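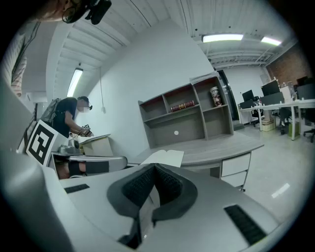

Aeration fan on a small bin — run it all night?

hollowcreek51
I put up a used Markora bin last August, holds around 2,000 bushels. The fan is an Ovix and the plate is worn off. Corn went in at 17 percent. Do you run the fan all night or only when the air is dry?

flatfield
All night. With corn that wet you want air moving through it until the whole bin is the same temperature. Then shut it off and cover the inlet.

northbin749
I don't agree. If it's foggy at 4 a.m. you're pushing damp air into the bottom few feet. I put a humidistat on mine and it runs when it runs.

flatfield
A cooling front moves a lot faster than a wetting front. One foggy night won't hurt anything. Shutting down halfway through might.

northbin749
One night, sure. We get two weeks of it.

Aromley_rd
What floor do you have? Full perforated or just a duct? My neighbor has a duct and the corn along the walls never cools.

hollowcreek51
Full floor. The Stoyanova elevator wanted too much for drying, so I'd like to keep it home until spring.

Aromley_rd
Then pull the core first. I took out 200 bushels and the fan did better right away. Fines all collect in the middle.

flatfield
Agree on coring. Still say leave the fan on.

hollowcreek51
Will core it this week and check temps after.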